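4. Simulation environment and task setup

4.1 Build context

The system was assembled in a shared workshop, Grirnuden, between spring and September. Workshop members had access to one bench, one workstation with a single consumer graphics card, and a hoist that was free only in the evenings. These limits shaped the division of labor between hardware and simulation. All policy training and most of the debugging took place in simulation, and the physical upper body was used only for checks of joint limits, cable routing and hand closure. Ibrahim Ibrahim built the arm harness and the hand drivers. Jitendra Sachdeva wrote the scene loader and the task scripts.

The robot model was prepared in Pulow, our URDF cleanup tool, which merges fixed links and replaces visual meshes with convex hulls for contact. The cleaned model loads in Ajayi, the simulation front end used throughout this paper. Mass values for the arms were taken from a kitchen scale and entered by hand. Values for the torso were estimated from the CAD model and were not corrected later, as the torso is held fixed in every task reported in this section.

4.2 Bathroom scene

The household set contains kitchens, hallways and bathrooms. The bathrooms were added last, after early policies trained only on kitchens failed to transfer to rooms with less free floor. A bathroom places large fixed obstacles close to the arms and offers few horizontal surfaces at a useful height. It also introduces mirrors, and these proved to be the main source of perception errors (Section 5.2).

Figure 3 gives the egocentric view in one of the bathroom scenes. The vanity is wall-hung with a shallow integrated basin, and the red ball rests on the countertop rim beside the faucet. A freestanding tub limits the space on the right side. Both hands are in view, so hand pose can be compared with the rendered image without a second camera. 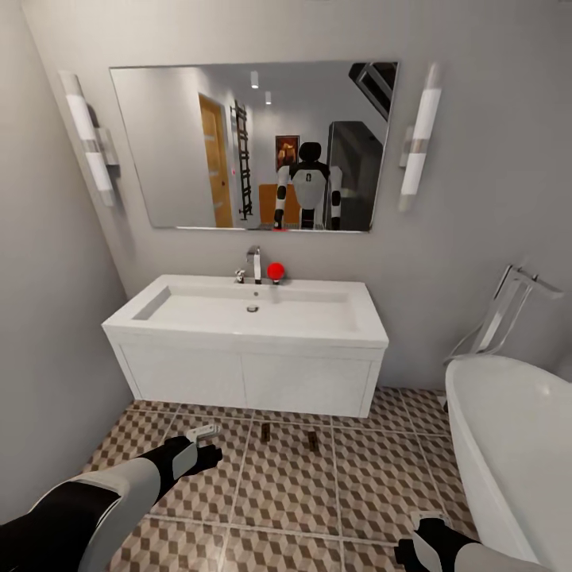 Figure 3. Egocentric render of a bathroom scene. The robot is reflected in the wall mirror above the vanity; the red ball is next to the faucet.

The mirror is rendered with ray-traced reflection. We first used a planar probe, updated once per episode, and found that the reflected arms stayed in their starting pose while the real arms moved. A policy trained under this condition learned to ignore the upper part of the image altogether. Ray tracing removed the problem at the cost of speed: a batch that had taken 48 minutes took 80.

4.3 Task definition

Each episode starts with the robot facing the vanity. The target object is placed at a sampled position on the countertop rim. Positions inside the basin are rejected, since the fingers of the current hand cannot clear the basin wall with a closed grasp. The policy receives the color image, joint positions and the previous action. Depth is not provided. An episode ends when the target is lifted clear of the countertop and held for two seconds, when it falls to the floor, or when the step limit of 452 is reached.

Contact with the faucet is penalized but does not end the episode. In an earlier version it did, and the policy settled on keeping both arms away from the countertop – a safe behavior with no practical use. Contact with the tub is treated in the same way. Small objects on the floor are left as passive clutter and carry no reward term.

4.4 Data and randomization

Demonstrations were recorded with Purnix, a teleoperation rig made from two salvaged desk lamp arms with encoders at the joints. The two authors recorded 728 demonstrations across all rooms. Sessions were kept short because the left lamp arm drifts as its springs warm up, and the encoders had to be zeroed again after each break.

Wall color, floor texture and light intensity were randomized per episode. Mirror size and height were varied within the limits of each room. The position of the faucet was left fixed relative to the basin. We consider this a weakness of the present scene set – a faucet mounted at the side would probably defeat the trained policy – and plan to correct it before the next hardware trials.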